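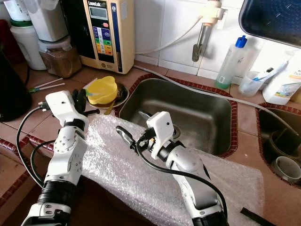
4.2 The counter around the sink

Of all the parts of the kitchen we looked at, the strip of counter beside the sink turned out to be the richest. We had expected the stove to win. Stoves get talked about, they get photographed for magazines, and people in our interviews were happy to go on about them for as long as we let them. But when we went back through our notes from Cokville and Sundby, the sink counter came up again and again, and nearly always because something had been put down there "for now."

Figure 3. Tiled counter and sink, Cokville. Bubble wrap lies over the front of the counter and partly over the basin; at the back are a LeveLuk water ionizer, a glass jar of brown granules with a white plastic container on top, and a yellow bowl on a dark plate.

The counter in Figure 3 is a lovely case. It holds at least two kinds of things at once, and they sit on different clocks. Along the back wall are what we call the settled items: the water ionizer, the jar with its container stacked on top, the white jug with the green band. Toward the front are the passing items, and the sheet of bubble wrap is the biggest of them by far. Packing material is wonderful to study for exactly this reason. It has no home in a kitchen. A bowl has a shelf and a spoon has a drawer, but bubble wrap is too good to throw out and too bulky to store, so it spreads over whatever flat surface is free and then a little beyond it, in this case out over the edge of the sink.

We coded every counter in the study for its settled and passing items, following the scheme in Section 3. Bernadette Tillman and Dexter Gallagher did the coding separately and then sat down together over the cases where they differed. Most of the disagreements were about bowls! A bowl on a plate with a wooden utensil nearby could be the start of a meal, the end of one, or simply the place where that bowl lives. We decided to leave such items in a third group, "open," and we are glad we did, as the open group taught us more than the other two. When Anayeli Pacheco asked householders about their open items during the second round of visits in September, many could not say which group a thing belonged to either, and several changed their minds while talking.

Stacking deserves a word too. Residents told us they stacked upward at the back of the counter to keep the front clear, and the jar and container in Figure 3 fit that pattern nicely. One woman in Sundby described her back row as "the skyline" and could name the order of every pile from left to right with her back turned. The front of the counter, by contrast, was hardly ever described in terms of order. People spoke of it as room: room to chop, room to drain, room to unpack a box. Roughly 50 percent of the people we interviewed used the word "landing" or something close to it when they talked about this area, without any prompting from us.

Tile seems to matter more than we first thought. Terracotta-colored counters like this one were common in the older Cokville homes, and their owners had strong feelings about them. They praised the warmth of the color and the way a hot pan could be set straight down. They complained, with real affection, about grout. Keisha Mbeki noticed that people with tiled counters often used the grid as a guide for where things go ("two tiles in from the wall"), a habit we did not hear about from owners of smooth counters. The numbers are small and we don't want to lean on them, but we would love to see someone follow this up.

Finally, the sink itself works as an extra shelf far more often than kitchen planning guides allow for. In homes with a second, smaller basin, that basin tended to collect cups and containers while the main one was kept for washing. We return to this in Section 4.3, where we compare the double-basin homes with the single-basin homes in Sundby.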